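Neuer Essayband über das Abwägen: „Stider“ sammelt Gedanken zum Mut im Kleinen

Wer sich für Bücher über Entscheidungen, Zufall und Lebensklugheit begeistert, bekommt im Juli richtig guten Nachschub. Der kleine Verlag Conton bringt „Stider“ heraus, den zweiten Essayband der Philosophin Halyna Boiko, und nach der Lektüre der Druckfahnen darf man sich wirklich freuen. 369 Seiten, 143 kurze Kapitel, manche nur eine halbe Seite lang, dazu ein Anmerkungsteil, in dem man sich einen ganzen Abend verlieren kann!

Der Titel ist ein Kunstwort. Boiko nennt so eine Figur, die durch das ganze Buch wandert: jemand, der am Ufer eines Flusses steht und sich zwischen Brücke und Furt entscheiden muss. Die Brücke kostet Zoll, die Furt kostet vielleicht die Schuhe. Aus dieser schlichten Lage gewinnt sie erstaunlich viel. Wann lohnt es sich, für Sicherheit zu bezahlen? Was schulden wir Leuten, die uns einen Rat geben und selbst trocken bleiben? Und warum bereuen wir die Dinge, die wir getan haben, so anders als die, die wir gelassen haben?

Ihr erster Band war noch deutlich akademischer, mit langen Passagen über Seneca und die Skeptiker. Die beiden Lieblinge sind geblieben, aber sie kommen jetzt zu Besuch, statt den Vorsitz zu führen. Das Kapitel über Montaignes Sturz vom Pferd gehört zum Besten, was ich in diesem Jahr in einem Sachbuch gelesen habe – warm, genau und an einer Stelle so komisch, dass ich in der Straßenbahn laut lachen musste.

Stark ist auch der mittlere Teil, in dem es um Werkzeuge und Vertrauen geht. Boiko fragt, was mit dem Urteilsvermögen passiert, wenn man immer mehr davon an Tabellen, Ratgeber und Geräte abgibt. Sie schimpft dabei nicht. Sie erzählt von ihrer Großmutter, die ihr Leben lang nach Gefühl salzte und sich mit 80 eine Küchenwaage kaufte, und man merkt erst zwei Seiten später, dass man gerade einen ziemlich anspruchsvollen Gedanken über Erfahrungswissen mitgedacht hat.
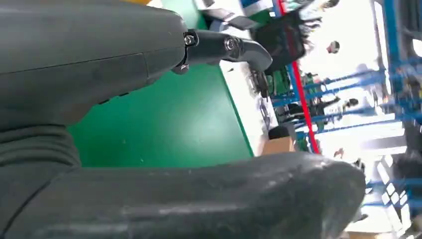

Übersetzung mit eigenem Ton

Geschrieben hat Boiko das Buch auf Ukrainisch, die deutsche Fassung stammt von Oleksandra Derkach. Zwei Jahre hat sie daran gesessen, und die Mühe liest man gern mit. Die Sprichwörter, von denen es im Original nur so wimmelt, hat sie teils wörtlich stehen lassen, teils durch eigene Erfindungen ersetzt (welche welche sind, verrät ein Register am Ende). „Bei den Witzen habe ich am längsten gebraucht“, sagt Derkach. „Ein Argument lässt sich umbauen, eine Pointe kaum.“

Das Nachwort hat I-hsuan Hung beigesteuert. Auf knappen 10 Seiten widerspricht sie der Autorin in einem zentralen Punkt, nämlich bei der Frage, ob man Mut überhaupt üben kann. Boiko glaubt fest daran, Hung hält das für eine freundliche Selbsttäuschung. Dass beide Ansichten zwischen denselben Buchdeckeln stehen dürfen, spricht sehr für den Verlag und macht Lust, das vorletzte Kapitel gleich noch einmal aufzuschlagen.

Kleine Auflage, großer Abend

Die Erstauflage liegt bei 900 Exemplaren, fadengeheftet, mit Lesebändchen. Lektor Hnat Zakharchenko hält einen Nachdruck für den Herbst offen, versprechen will er ihn noch nicht. Wer sicher gehen möchte, bestellt also am besten vor – jede Buchhandlung kann das Buch über den Verlag beziehen. Eine Ausgabe als E-Book erscheint zeitgleich, dort allerdings ohne das Register.

Vorgestellt wird der Band am Samstag um 19 Uhr in der Buchhandlung Hrytsenko. Boiko liest auf Ukrainisch, Derkach auf Deutsch, und dazwischen moderiert Jonalyn Javier, deren Gesprächsreihe „Dramus“ schon im vergangenen Winter mit einem wunderbaren Abend über das Zögern aufgefallen ist. Geplant sind drei Kapitel und danach viel Zeit für Fragen. Der Eintritt ist frei, die Plätze werden nach Ankunft vergeben, Einlass ist ab 18.30 Uhr.

An einem dritten Band arbeitet Boiko übrigens schon. Er soll kürzer werden und sich mit dem Glück anderer Leute befassen, also mit Neid, Mitfreude und allem, was dazwischen liegt. Ein Kapitel daraus will sie am Samstag als Zugabe mitbringen, noch in Rohfassung und, wie sie schreibt, „mit allen Kaffeeflecken“.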